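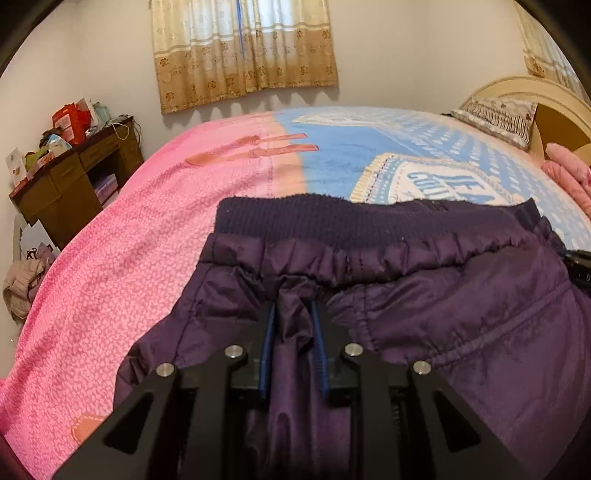 The purple quilted pants, laid out on the bed

Forum: Laundry, Linen and Storage
Thread: Folding and storing puffy winter pants without killing the loft

plumduvet
June 21, 2018
Hello all, long-time reader, not much of a poster, so please bear with me while I ramble. I have been slowly working my way through the cold-weather drawer at our place in Cistley and have come to a halt at these pants. They are the shiny quilted sort, a deep plum colour, with stitched channels and a wide navy ribbed knit waistband that I absolutely love because it doesn't dig in when you've had a big lunch. The trouble is storing them. They are so puffy that two pairs fill a drawer, and the moment I fold them one way they spring open the other. I've tried folding in half down the middle and then in three from the ankle, and I end up with something like a bread loaf that slowly unrolls itself in the night.

I did look at vacuum bags (the Elow ones were on special) but my sister swears they flatten the filling for good. Does anyone have a method they're happy with? I'd also love to hear whether the knit waistband should be folded in or left out, as it seems to be getting a touch fuzzy along the edge.

Oh, and yes, I always fold on the bed. The table is never clear for long enough!

kettle_and_peg
Welcome, plumduvet! What a gorgeous colour, I'd wear those to the shops. My vote is for rolling. Lay them flat, one leg over the other, smooth the air out with your forearm from the ankles up, then roll from the ankles towards the waist so the air has somewhere to go. Going the other way traps it all in the legs and you'll be wrestling them until tea time. When you get to the top, turn the knit waistband back over the roll like you would with a pair of socks. It holds the whole thing shut, and I haven't had one come undone yet.

northverandah
I'm going to disagree with kettle_and_peg, with love. Turning the waistband over the roll is fine for a weekend bag but I wouldn't leave it stretched like that from spring until the cold comes back. I did it with a pair of my son's and by the next winter the ribbing had gone as loose as an old jumper cuff and they wouldn't stay up on him. Roll by all means, but tie it with a bit of soft tape or an old stocking and leave the band relaxed.

And please don't use the vacuum bags. Your sister is right. Mine came out looking like a quilt that had been driven over, and although they picked up a little after a tumble with some clean tennis balls, they were never really the same.

kettle_and_peg
Fair point about the long haul, northverandah, though mine have been done that way for 3 winters and still hold up. Perhaps it depends on the knit. I'll concede the stocking is kinder.

skyrme_flat_2
Can I put in a word for hanging? I know everyone here loves a drawer, but puffy things want to be left alone. I have a row of clip hangers in the hall cupboard, the Relteo ones with the padded grips, and our snow gear goes on those from April onward. Clip them at the hems so the waistband hangs down and nothing pinches the top. It takes up rail space, I'll admit that freely, and my husband has views on where his coats have gone.

Also, is that a little black buckle or clip at the side? Whatever it does, if you're rolling them I'd have it facing inwards so it can't catch on your other things. I ruined a very nice cardigan that way and I still think about it.

plumduvet
Oh, thank you all, what a lovely lot of answers. Yes, there's a small black clip there, and it has already had a go at one of my good tea towels, so inwards it goes. I'm sorry to say hanging is out for me. Our only wardrobe rail is 70 cm and it's full to bursting as it is.

bluegumbeth
Coming in sideways, but I'm completely taken with the blanket! The bright pink side with the little flecks and then the pale blue with white dots, it's so cheerful. Is there writing on the blue part? I can make out VEA and GUT and the rest is hiding under the pants. I do love a bed that isn't all beige. The curved headboard is sweet too.

plumduvet
You've made my day, bluegumbeth. It came from a church fair near Skyrme and I had it off the table before the lady had finished pricing it. The orange stripes are appliqué and I've been wondering how to wash it without them puckering, but I suppose that's a thread of its own.

bluegumbeth
Cold, inside a big pillowcase, and dried flat. Start the thread though, I want to see the whole blanket.

northverandah
One last thing before you put the pants away, plumduvet. Make certain they're bone dry right through, including up in the gathered bit at the top where the elastic is. I leave mine over a chair by the window for a full day even when they feel dry to the hand. Damp filling goes musty in a closed drawer and it's a terrible job getting the smell out.

plumduvet
Will do. I've gone with rolling from the ankles, clip tucked in, one old stocking tied round the middle and the waistband left in peace. Two pairs now sit side by side with room for the thermals on top. I'll report back when it turns cold again and let you know whether the ribbing has behaved.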